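Clultow workshop's homemade arm learns to hold a cup

CLULTOW – The shared workshop on Bondard Street has a robot arm now, which is more than it had in the spring, when it had a box of motors and an argument about where to put them.

The arm was built by members over 40 evenings and cost $277, not counting pizza. Much of the frame came out of a broken Ruotsalainen sewing table. The controller is a secondhand Trenusport board, bought online and described by the seller as "mostly fine." Members now agree with the first word.

Early tests went hard on the crockery. Bare metal fingers let smooth cups slide straight through, and squeezing harder only changed the sound they made on the floor. The current version has dark padded fingers that give a little where they meet an object, and a camera at the wrist so the builders can see what the grip is doing up close – a view they say is useful and not very flattering to anybody's drinkware.

The group's goal is 100 pickups in a row without a drop. Its best run stands at 40, ended by a member who leaned on the power switch. A whiteboard by the door keeps the score, and the switch has since been given a cover made from a yogurt lid.

Plans call for a public demonstration in November, when the arm is supposed to pass drinks across a table to visitors. The drinks will be water. The workshop's insurance stops at $2000, and the members have read the policy.

The workshop is open evenings from 6 p.m. Visitors should bring their own cup, preferably one they don't like much.
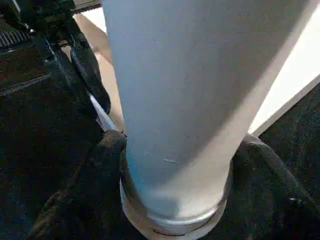
Can someone with no electronics background join the build?
Anyone can come along on an open evening, and most of the current group learned to solder at the workshop.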